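Notebook - bench cell, equipment planning
December, started 8.40 am

Picking up from the last entry, where I left the budget half done. Finance want the capital request in before the shutdown, and the number I gave verbally in the meeting was for one station only. It now has to cover two stations plus the consumables we keep forgetting to cost. Notes below are in the order I worked through them.

1. What we have now

One working station. Aluminium extrusion base, table with the pale board on top, two hand-held grippers, both cabled. The cables are the limiting factor on almost everything. Reach is fine. Strain relief is poor. The left gripper cable has been re-terminated 4 times since we commissioned the station and the right one twice. Each re-termination takes a bench tech out for the better part of a morning, and I have never put that labour into a budget. It goes in this time.

Spares on hand: one full gripper, jaws included, and a second set of jaws with no body. The jaws-only set is from the first Wuleveo batch and does not seat properly on the current body. The mounting holes are out by enough that you have to force the second screw. Do not use it. I have put it in the grey tub with a tag on it. If it is still there in the new year it should go in the scrap metal.

2. Wuleveo vs Aklow

Both quotes are in. Summary for anyone who wasn't on the call.

Wuleveo: same gripper we already run, current revision. Lead time 9 weeks. They will hold the price if we order 8 or more units. We need 4 for two stations, and I would want two spares, so 6. Going to 8 gets us the price break and two more spares than I can justify on paper. Total at 8 is slightly more than total at 6. Slightly is the word I will use in the request and I will attach the quote.

Aklow: different body, lighter, connector on the handle so the cable can be swapped without opening the case. That is the feature I care about. Lead time is 4 weeks if the stock is in their warehouse and unknown if it isn't. I asked which and got a brochure. Unit price is higher. Calibration fixtures are sold separately and ours won't fit, so that's a further line.

The connector argument: if a cable swap goes from a morning to a few minutes, the Aklow unit pays back the difference on labour alone inside a year, assuming the failure rate on the left side stays as it is. It may not. A good part of the failures could be down to how the cable is routed and nothing to do with the gripper. See section 4. I don't want to buy a new gripper family to fix a routing problem.

Leaning Wuleveo at 8. Védís Skov disagrees and has written her reasons in the margin of the printed quote, which is in the folder. Short version of her view: the connector is worth having whatever the cause of the failures, and she is the one who does the soldering. Fair point. I have asked Aklow for a loan unit so we can run one side on it for a fortnight. No answer so far.

3. Frame and table

Second station frame. Three options priced:

(a) Extrusion kit cut to length by Siriwardena, same profile as the existing base, brackets included, we assemble.
(b) Welded steel bench from the same supplier, delivered whole.
(c) Build from offcuts in the store.

(c) is out. I measured the offcuts before lunch and there isn't a matched pair of long rails among them. We would end up buying the rails anyway and paying the cutting fee on a small order.

(b) is stiff and cheap but can't be adjusted after the fact, and we have changed the height of the current table more than once. It also won't go through the inner door without taking the door off.

(a) it is. Siriwardena want the cut list with tolerances marked on it. Last time I sent it without and the verticals came back at two different lengths. Include end-cap and foot counts in the same email. Brackets come in bags of 20, so order by the bag and keep the remainder in the labelled drawer instead of the window sill.

Table top: same size as the existing one. I want the second station as close to the first as we can get it, down to the border, so that a task set up on one can be carried over to the other without re-teaching anybody where things go. The board surface is a consumable. It marks. Cost two replacement boards per station per year.

Floor: the existing station is on carpet. The proposed spot for the second is also carpet at one end and runs onto the timber-look floor at the other. The frame can't straddle the join. Either it shifts back or we lose some of the walkway. I have taped both outlines on the floor. Please leave the tape.

4. Power and cabling

The part of the budget I am least happy with. The current arrangement grew one cable at a time. There is no cable management line in the original purchase at all, as far as I can find.

To cost:
- cable tray or trunking for the run between the two tables
- floor cover for any cable that crosses a walking route
- overhead drop for each gripper, sprung, one per hand
- power board mounted off the floor, one per station
- spare gripper cable, made up and tested, two per station
- labels, proper printed ones

The overhead drops are the expensive item. Fonura make a light-duty balancer which would suit. The catalogue load range starts above the weight of our cable, so it would need ballast or it will sit fully retracted all day. Their rep said they can supply a softer spring. I asked for that in writing. If they won't put it in writing I would rather buy a cheap tool balancer and find out for ourselves.

If the drops go in, the cable comes down from above and no longer loops around the operator's wrist. I expect that to cut the fatigue failures at the handle. Expect, not know. The test is easy enough: rig one temporary drop on the left side off the existing frame, leave the right as is, and log failures on both until the order has to go in. I will do this tomorrow with cord and a pulley from the store.

5. Task objects

Small money but it has to be on the sheet or it comes out of petty cash again. The box tasks need more than one box. We are running everything on the little slatted one with the latch, and any result we get is a result on that box.

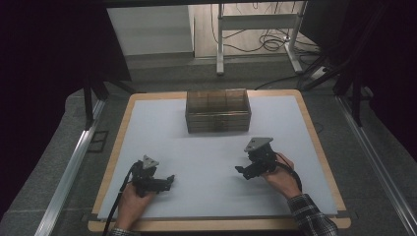 Proposal is a set of 8, bought in one go, with a spread of sizes and closures. At least a few should be plain, without a latch, so we can separate the trouble people have with the hardware from the trouble they have with the box itself. Craft shop stock is fine. Weigh each one when it arrives and write the weight on a tag, not on the box. Anything that sheds splinters gets sanded before it goes on the table.

I would also like a sheet of printed start positions to go under or on the board. At the moment placement is by eye. Print cost is nothing much. Laminating it may cause glare, so get one matt sample before ordering the lot.

6. Labour

Often left off. Assembly of the second frame, two people for one day. Cabling, one person, two days. Calibration and a shakedown run, two people, one day. Add the monthly check we already do on the first station and double it. I have used the standard internal rate. If the rate changes in the new financial year the total moves but the comparison between vendors doesn't.

Operator time is on a different cost code and I have left it out on purpose. Please don't add it back in.

7. Order of purchase

If the whole request is approved, order grippers first on lead time, then frame, then drops. Boxes and labels any time.

If it is only part approved, my order of priority is:
- spare cables and the mounted power boards
- drops for station one
- grippers
- frame and table for station two

The first two improve what we already run. A second station with the same cable faults gives us twice the re-termination work and Védís will have my head.

8. Open items

- Aklow: loan unit, and a straight answer on stock
- Wuleveo: confirm the quoted revision has the same hole pattern as ours. Get the drawing, not an email saying yes
- Siriwardena: cut list with tolerances, goes out this afternoon
- Fonura: softer spring, in writing
- Facilities: can we fix into the ceiling, or do the drops have to hang off the frame? If off the frame, add uprights and a cross member to the cut list, so I need this one before I send it
- Me: temporary drop on left side, failure log sheet on the clipboard
- Me: find the original purchase order and check whether the calibration fixture was ours or on loan

3.15 pm. Facilities rang back. No fixings into the ceiling, the panels won't take load and there is ducting above. Drops will hang off the frame. Cut list revised to add two uprights and one cross member for each station, and an extra bag of brackets. Siriwardena email held until Védís has checked my lengths.

4.30 pm. Lengths checked. One error, the cross member was short by the width of the profile. Fixed and sent.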